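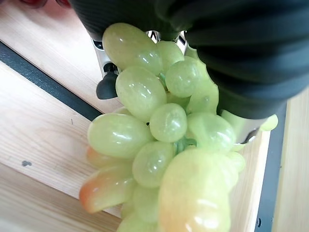

Green grape bunch, orange tint on the lower grapes

Ticket 1000-72
Product: Garnwood produce set, two crates, mixed artificial fruit and leaves
Opened by: Si-woo Jeon, Tak
Opened: Monday, May 10, 2021
Handled by: Ovo customer support
Status: Closed

Reported problem

We got the Garnwood set in April for the front counter at our Jenaren store. Three things.

1. The green grapes have orange and peach color on some of the grapes toward the bottom of the bunch. The top of the bunch is plain yellow-green. I want to know if this is fading or a stain from the crate. The product page shows them all green.

2. Grapes come off the bunch when it is moved. We take everything out to wipe the counter in the evening, and I have found loose grapes on the floor twice.

3. Small pieces get wedged in the gaps in the crate bottom. Leaf stems too. I bent one pulling it out.

I would like a replacement bunch if the color is a defect. The rest I can live with if there is a fix.

Reply from support

Thanks for the details. Please check the following on the green bunch and write back.

Wipe one of the orange grapes with a damp white cloth and a drop of dish soap. Let us know if any color comes off on the cloth.

Look at whether the color changes slowly from green to orange or stops at a hard line.

Pull off one grape that is already loose and look at the hole. Some batches have a round peg and some have a flat one.

Also let us know if the crates get direct sun during the day.

Reply from customer

Nothing came off on the cloth. I did it on three grapes. The color goes slowly into the green, no line. Flat peg. The counter is 21 feet back from the window and does not get sun.

Reply from support

The color is part of the finish. The green bunch is tinted at the factory to look like ripe grapes, and the amount varies from one bunch to the next. The product page photo is of an older version. We have asked for it to be changed. This is not a defect, so we can't replace the bunch for that reason.

The flat peg is a known weak point. To fix a loose grape:

Take the grape off and dry the hole with a cotton swab.
Put a small dot of clear craft glue on the peg. Do not use super glue, it leaves a white haze on shiny grapes.
Push the grape back on and hold it for a minute.
Lay the bunch on its side and leave it for 72 hours before moving it.

When you move a bunch, put a hand under the whole thing. Most of the strain comes from picking it up by the top few grapes.

For the crate bottom, cut a piece of brown felt or kraft paper to size and lay it over the slats. It also keeps the small red fruit from rolling around. If you don't want to cover the wood, keep the grapes and larger fruit in one crate and pack the small fruit tightly in the other, with leaves at the back to hold it in place.

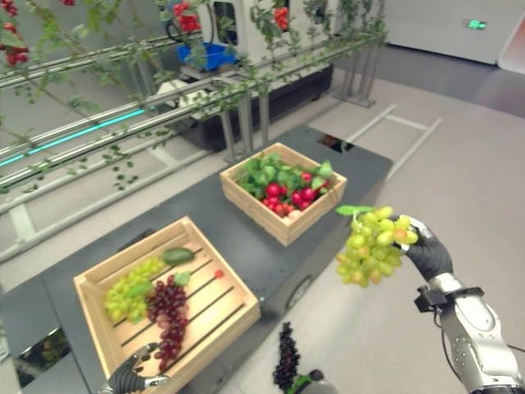
Can the fruit and the crates be washed together?
Wash them separately. The fruit can go in lukewarm water with dish soap and should air dry on a towel. The crates are bare wood and should only be wiped with a damp cloth and dried right away.

Reply from customer

Glued 2 grapes and left them the full time. They have stayed on through a week of counter cleaning. I went with the kraft paper in one crate. The felt I had was too thick and pushed everything up over the sides.

The bent leaf stem straightened out in warm water. OK to close. Please do update that product page, the color was the main reason I wrote in.

Closing note

Color: normal finish, no replacement sent.
Loose grapes: flat peg, glued by customer, holding.
Crate gaps: kraft paper liner.
Product page photo: passed to the web team, still open on their side.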